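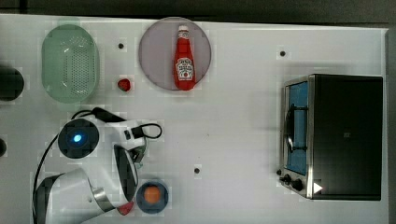

# Bench automation at the Trirkau test kitchen: staff questions

Maintained by Lucinda Hutchins, kitchen operations. Last reviewed in February. Questions that only concern the Gornum site are kept on a separate page.

## Which tasks are being moved to the arm?

Picking and placing at the sample benches: fruit, small bottles, bowls and plates, in and out of position. Knife work, tasting, labelling and anything involving a hot oven stay with staff. The list is reviewed every 5 weeks and the current version is pinned beside the rota.

## Is my job affected?

No posts are being removed at Trirkau. Bench assistants will spend less of each shift setting out and clearing, and more of it on checking and recording. Job descriptions have been updated and each assistant should have received a copy from Leilani Esposito. If the copy does not match the work you are doing, tell her in writing.

## Does the change alter pay or hours?

Hours are unchanged. Assistants who complete the operator course move up one pay step from the following month. The course takes 2 half-days and is done in paid time.

## Who may start the arm?

Anyone who has passed the operator course. Everyone who works at a bench, trained or not, must know how to stop it.

## May I reach across the table while it is running?

No. Pause it first and wait for it to come to rest — a slow movement is still a movement. Food can be handed in or taken out only when the arm is paused.

## What happens if it drops something?

Pause, remove the item, and treat it as you would if a colleague had dropped it. Soft fruit goes in the waste. Record the drop on form 636, including the item and where it landed. Forms are used to adjust the grip settings and are not used in appraisals.

## Can I rearrange the table?

Crockery and food may be moved between runs. Do not move the toaster oven or the base of the arm, and do not tuck cables under either. If something heavy has shifted, leave the arm off and call Gumance, who hold the maintenance contract.

## Who cleans it?

Bench staff wipe down the table and the gripper fingers at the end of each shift, with the power off. Use a damp cloth and the neutral cleaner only. Joints and cables are cleaned by Gumance at the service visit.

## Are staff being timed against it?

No. The system logs its own runs, stops and faults. It does not log who is on shift, and no target for staff has been set from its figures. A typical run takes around 40 seconds, which is slower than most assistants.

## Will Farías get the same set-up?

Not decided. Assistants there will be consulted before any equipment is ordered. Comments from Trirkau staff can be sent to Lucinda Hutchins and will be passed on without names if requested.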